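双手持夹爪采叠布数据,布一抬起来位姿就飘,Sustlow 前端该怎么调?

6月 · Anjana Sheikh 发布于 Roltura 互助区 · 感知与定位

赶时间,先把情况倒出来,乱的地方见谅。

我们在做双手的布料任务,叠、翻、铺都有。采集用手持夹爪,左右手各一把,每把上面一个鱼眼,画面就是一个圆,四角黑的。视频加IMU进 Sustlow 跑视觉惯性里程计,出每一帧的夹爪位姿,再丢给 Zeman 转成动作序列训练策略。标定用的 Pusmont,鱼眼模型,重投影误差看着没毛病。

同一套流程,拿杯子、开抽屉、摆盘子,全没事。换成布就出事。

现象:
刚开始夹布角的时候轨迹正常。布一提起来,占掉画面上面一大块,位姿就开始慢慢往一边滑。没有报丢失!状态一直是 TRACKING,置信度还挺高。放下来以后有时候会跳一下回到原位,有时候就那么歪着一直到结束。
采了 100 条,自己写脚本检查(起点终点都放回同一个支架,看首尾位姿差),过关的只有 69 条。杯子那一批同样的脚本几乎全过。
右手比左手严重。右手那把一般负责提,离布近。

已经试过的:
- 特征点数量上限调高。没用,好像还更糟。
- 重新标定,Pusmont 跑了两遍,内参变化很小。
- IMU 噪声参数按手册抄的,没动过。
- 关掉回环。关了以后不跳了,但是漂得更远。
- 房间里多放点东西增加纹理。感觉好了一点点,说不准。

还有一个问题不知道是不是一回事:左右手轨迹各自看都还行,但放到一个坐标系里,两只手交接布角那几秒,两个夹爪的相对距离不对,明明手都快碰上了,算出来还隔着一截。回放的时候机械臂就抓空。

配置贴一下(删了不相关的):

camera.model: fisheye_kb
feature.max_num: 偏大,原来的两倍
feature.mask: gripper_static.png
loop.enable: true
map.mode: online
imu.time_offset: 0

想问:
一,为什么丢了还不报丢,置信度凭什么那么高。
二,有没有办法不重采,只重跑。
三,双手那个相对位姿,是先解决漂移它自己就好了,还是得单独弄。

组里六月底之前要一版能训的数据,所以越省事的办法越好。谢谢各位。

雨棚下的螺丝

碰到过。把 feature.max_num 调低再试试,再把 loop.enable 关掉,我这边关了就好了。
实在不行换个带深度的相机,鱼眼做这个本来就吃亏。
另外你 IMU 参数抄手册的?那个不准,自己静置录一段算一下。

 Anjana Sheikh 回复:回环关过了,正文里有写,漂得更远。换相机来不及。IMU 静置我今晚录。

 雨棚下的螺丝 回复:哦没看到。那我不知道了,静置那个还是要做。

北窗

你这个八成是布被当成静止背景了。分开说,想到哪写到哪。

先说为什么不报丢。Sustlow 判断跟踪状态看的是内点数量和内点比例,它不知道内点长在谁身上。布提起来以后跟着夹爪一起走,布上的褶子、印花、边缘全是能跟的特征,而且离镜头近,帧间又稳,RANSAC 特别喜欢。布上的点一旦占了多数,那么"世界"就是布,真正的墙和地反而被当外点扔了。于是算出来的运动比真实的小,看着就是慢慢滑。置信度高也就不奇怪了,它跟得很好,就是跟错了对象。

你把特征点上限调高会更糟,同一个道理,多出来的名额大半都给布了。先调回去。

放下布以后跳一下,是回环或者重定位把它拽回旧地图。有时候不跳,多半是布上的点已经建进地图里了,地图本身脏了。这种情况后面越跑越歪,关不关回环都救不了。

所以第一件事,也是最管用的:建图和跟踪拆开。
map.mode 从 online 改成 localize_only,先用一段干净的视频单独建图,不夹任何东西,拿着夹爪在工作区里慢慢转,高低都走一遍,墙、柜子、架子、地砖接缝都扫到。然后所有采集都在这张图里只做定位,不许往图里加点。布再怎么晃,图里没有布,匹配不上,顶多算是特征少。
你如果没有单独录过建图视频,看看有没有哪条采集开头空手晃了比较久的,截出来凑合用。家具没挪过就行。挪过就老实重新扫一段,后面的数据还是可以不重采,只要扫的时候把家具摆回去。。。这个看你们记性。

第二件,遮罩。你现在那张 gripper_static.png 只遮了夹爪本体对吧?不够。布得遮。两个办法:

省事的:按画面区域遮。布提起来的时候基本占上半边,干脆在夹爪闭合并且抬高以后,切换到一张遮住上半圆的遮罩。粗暴,但是鱼眼视场大,下半圈和两侧剩下的地方够用。Sustlow 的 feature.mask 支持传目录,按帧号取,写个脚本生成就行。
讲究的:拿分割模型逐帧出布的掩码,膨胀几个像素再用。膨胀别省,布的边缘和背景交界的地方最容易出假角点。视频分割模型给第一帧点一下就能传下去,布变形大的时候会漏,漏了就在那帧再补一个点。

我自己用的是第二种。70 条跑下来人工补点的时间还能接受,一个下午,边听歌边点。跑之前先挑三条最烂的试,别一上来全量。

还有一个容易漏的:另一只手。双手任务里,左手的夹爪、手、袖子都会进右手的画面,它们也在动,而且花纹要是密的话特征点多得吓人。遮罩里把对面的夹爪和胳膊一起加进去。采集的人最好穿纯色袖子,当然已经采完的就只能靠遮了。

第三,鱼眼边缘。靠近圆边那一圈畸变最大,Pusmont 报的重投影误差是全图平均,中间好看不代表边上好看。你把标定的残差按半径画出来看一眼,如果外圈明显翘起来,说明标定板没怎么走到边上。平时无所谓,中间特征多,外圈的误差被淹掉了。可是布把中间偏上盖住以后,你能用的静态特征恰恰都在外圈,这时候边缘标定不准就直接变成位姿误差。很多人卡在这里,遮罩加了还是漂一点,回头查遮罩查半天。

补标的时候板子贴着圆边走一圈,倾斜着走,别怕只拍到半块,Pusmont 认得半块的(要用带编号的那种板)。

第四,IMU。imu.time_offset 写 0 基本不可能对,除非硬件触发。你让 Sustlow 在线估一次,挑一段晃得激烈的视频,收敛以后把数抄进配置里固定住。不要每条都在线估,布任务动作慢,激励不够,估出来是飘的。楼上说的静置录噪声参数也对,做。
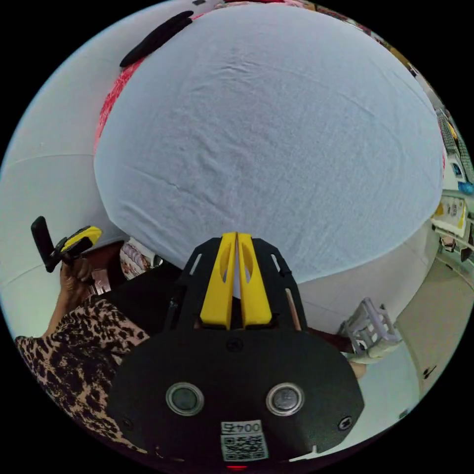 说回遮罩。右半边的凳子、架子、墙上的挂画、地面,这类东西是定位的命根子,写区域遮罩的时候别手一抖连它们一起盖了。我第一版就把遮罩画太大,剩下全是白墙,直接丢。白墙不长特征的。遮完以后把剩余特征点叠回画面上看一遍,两侧和底下都要有,全挤在一边的话旋转还行,平移会虚。

另外布本身颜色浅、面又光的时候,自动曝光会被它带着走,布一占满,曝光往下压,背后的家具就黑成一片,特征更少。你视频里要是柜子那边死黑,就是这个。已经录了的,跑之前做一次局部直方图均衡,能捞回来一些。以后再采把曝光锁死。

然后是双手相对位姿。漂移修掉以后会好一大半,剩下的要单独弄,别指望自己好:

a 两把夹爪必须定位在同一张图里。各建各图再对齐的话,对齐误差会原样进到相对位姿里。你现在是 online,等于各建各的,那交接的时候距离不对一点不奇怪。
b 时间。两路视频各有各的时钟,差几帧很正常。手移动快的时候几帧就是好几厘米。采集开头让两把夹爪对着同一个屏幕上的时间码录一下,或者两把互相敲一下,IMU 上有个尖峰,对尖峰。敲的办法土,好用。开头敲一次,结尾再敲一次,能看出时钟跑了没有。
c 已经采完没敲的,用互相可见的那几帧补。一边画面里能看到另一把夹爪,对面的手指轮廓是已知形状,拿来做个粗的相对位姿约束,在后端里加进去。权重给小点,它只负责把大偏差拉回来。这块 Sustlow 没有现成的,要自己写因子,不想写就跳过,先看 a 和 b 做完剩多少。

最后质检。你那个首尾位姿差的脚本只能查到没跳回来的。跳回来的那些首尾是对得上的,中间歪得一塌糊涂,照样过关。所以你现在过关的那 69 条里面我估计还有脏的,别急着拿去训。加两个检查:
- 相邻帧位姿差和 IMU 积分对一下,短窗口就行,差太多标红。
- 有没有单帧跳变,位置跳或者角度跳,哪怕只有一帧。
Zeman 转动作的时候默认会做平滑,单帧跳变会被抹成一段看着很合理的加速,到那一步就看不出来了,一定要在进 Zeman 之前查。

顺序建议:先重建图 → localize_only 重跑三条 → 看特征点分布 → 加遮罩 → 再看 → 补标边缘。一次改一样,不然不知道是谁起的作用。

 Anjana Sheikh 回复:太感谢了。刚跑完三条最烂的。localize_only 一改,两条直接好了,第三条在翻布那一下丢了(这回老老实实报 LOST 了,居然有点高兴)。遮罩在弄。袖子的事没想到,去翻了一下右手那路的特征点,左边胳膊上果然一大片。

 北窗 回复:报 LOST 是好事,丢的那段前后有定位的话,中间可以靠 IMU 撑,别超过一秒。超了就切成两条。

 Anjana Sheikh 回复:切成两条 Zeman 那边 episode 的起始状态要不要改?

 北窗 回复:要。第二段起始的夹爪开合度从原始流里重读,别默认张开,不然策略学到的是凭空松手。我上回忘了,训出来的东西夹着夹着就放。

 Anjana Sheikh 回复:收到。边缘残差也画了,外圈翘得厉害,标定板确实没走到边上。明早补标,标完再来汇报。

mulberry_pi

补一点,前面说得很全了。

离线重跑的话可以正着跑一遍倒着跑一遍,两遍轨迹对比。静态背景下两遍基本重合,布参与进来的段落会分叉,分叉的地方就是要加遮罩的地方,不用每条从头看到尾。倒着跑 IMU 那边要处理符号和时间戳,Sustlow 有个 --reverse,文档没写,老版本里是坏的,先升级。

还有训练的时候别用绝对位姿,用相对当前帧的,慢漂的影响会小很多。Zeman 里 action.frame 设成 relative。双手的话再加一路左右夹爪的相对位姿做观测,交接动作对这个很敏感,不过前提是楼上说的时间先对好,没对好加进去反而害人。

置信度阈值就别调了,调那个没意义。

 Anjana Sheikh 回复:--reverse 试了,分叉一眼就看出来,好用。升级以后配置里有个字段改名了,map.mode 变成 mapping.mode,没报错,静默走默认值,坑了我一个小时,后面的人注意下。

 mulberry_pi 回复:啊对,忘说了,抱歉

相关帖子

Sustlow 纯定位模式下重定位太慢,能不能给初值
Pusmont 鱼眼标定:标定板多大合适
两把夹爪时钟对不齐,敲击法的尖峰怎么自动找
Zeman 导出 episode 后夹爪开合度全是零
叠毛巾策略总在第二折停住,是数据问题还是延迟
自动曝光关掉之后画面闪,怎么处理
视频分割掩码批量膨胀脚本(附代码)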